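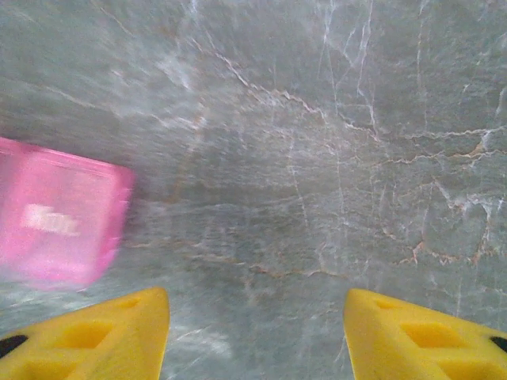 4.2 Setting Up a Ration Distribution Point

Before you start, have the Flurer scale, the household list and the ration cards on site.

1. Set the scale on level ground in the shade and press ZERO.
2. Enter site code 207, then press OK.
3. Weigh one empty sack and save the reading as TARE.
4. Fill to 8 kg per household. Stop when the display holds steady.
5. Punch the card and mark the list before handing over the sack.

Note: The scale stores 700 weighings. Export the log before it is full - older entries are overwritten.

Caution: Do not issue grain from torn or damp sacks. Set them aside and record them on Form 3028.

If the display shows LOW, change the battery and repeat steps 1 to 3.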